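A Place to Hang It

On the quiet pleasure of the hanging stand, and why it deserves better than the back of the cupboard

My grandmother kept a stand on her kitchen table in Grirgate, a plain metal thing with a heavy foot and a pole and a few hooks at the top, and I must have been grown up before I wondered what it was meant for. In our family it was for everything. The ladle lived on it, and the tea strainer, and the scissors (hung by one loop, so that they turned slowly whenever the back door opened), and at Christmas it held a little bundle of luggage labels on strings, each with the name of a cousin on it. When she moved to Nendport it travelled on my lap in the front of the van, wrapped in a tea towel.

I have been thinking about that stand a great deal lately, partly because I have been at home with my own kitchen drawers for longer than I would ever have chosen, and partly because I finally bought one for myself. It came from a house clearance shop at 443 Kostmont Road, cost me 6 pounds, and had a dent in its foot that I have grown rather fond of. I had gone in for a bread bin.

Now, there are plenty of grand ways to hang things up in a house. You can have a rail put along the wall, or a rack let down from the ceiling on chains, and very handsome they look too. But a rail needs a drill and a wall you're allowed to put holes in, and once it is up, that is where your whisk is going to live until you move house. A stand goes where you go. Mine spends the morning beside the cooker, comes across to the table when I am wrapping parcels or mending, and has been out to the garden bench more than once with a ball of string hung from it.

Choosing one is mostly a matter of picking it up. The good ones are heavier than you expect, and all the weight is low down, where you want it. Set it on the shop counter, hang your keys on one side and give it a gentle nudge. If it rocks and settles, you'll get on well together. If it goes over with only your keys on it, imagine what the soup ladle will do. After that I look at the join between the pole and the foot, which on cheaper ones is a single screw from underneath that works loose by degrees. A turn with a screwdriver puts it right, so I wouldn't turn down a nice old one for a wobble, though I might mention the wobble when it came to the price.

Then there is the question of the hook itself. Separate little arms are the usual thing, and they suit mugs very well, but I have a weakness for the sort with a ring or a curve at the top, because you can slide things along it and find them a new neighbour. Whichever you have, the trick is to hang fewer things than it will take. I started with seven and thought myself very clever, and spent the whole of one week unhooking the sieve to get at the spatula. Two or three things you reach for every day, and the rest can go back in the drawer. My sister Millet (christened Millicent, but try telling anyone that) says this proves I need only two or three things in the first place, and she may have a point.

Where the stand really comes into its own, though, is on a work table. I don't mean a proper workshop bench, only whichever table in the house has the job of being cleared for a project and then cleared again for supper. I like to cover mine with a sheet of white paper, taped down at the sides, and start with the stand in the middle before I bring anything else out. It saves the table from glue and ink, and small things show up so beautifully against white that I've stopped losing needles. When you have a lot of little pieces with tags to tie on – seed packets, say, or presents, or the keys to every shed your uncle ever locked – you can tie each one and hang it straight up out of the way, and the tags stay flat and legible instead of being leaned on by your elbow.

The paper lasts longer than you'd think. Mine goes on until it is more smudge than sheet, and then the children next door have it for drawing on the back. Use a tape that peels, and pull it slowly, low and close to the wood. I learned that on a borrowed table, and the less said about it the better.

As for looking after the stand, a stainless steel one wants hardly anything: warm water, a drop of washing-up liquid, and a dry cloth straight afterwards so that the drips don't leave spots on the foot. If you enjoy polishing, as I do, keep a soft cloth just for it and go round the pole in long strokes from top to bottom. You'll get your own face back, wide as a dinner plate, and the whole kitchen curved behind you. 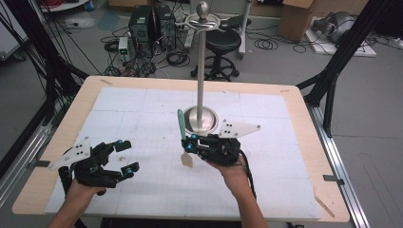 A metal upright on a white-covered table.

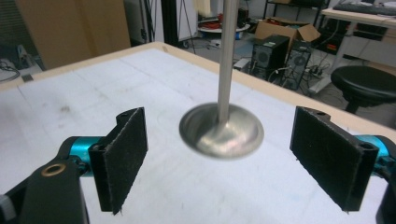 Abílio Carrilho wrote in to disagree with me on the matter of numbers when I first mentioned stands in these pages last October. He keeps his by the back door with the dog's lead, the garden twine, a torch, a shoehorn and both pairs of reading glasses all on it together, and says he would rather unhook four things to reach the fifth than go through another drawer as long as he lives. He has put a circle of felt under the foot to spare the varnish, and recommends cutting it a little smaller than the metal so that it doesn't show. I cut mine the same afternoon, from an old hat.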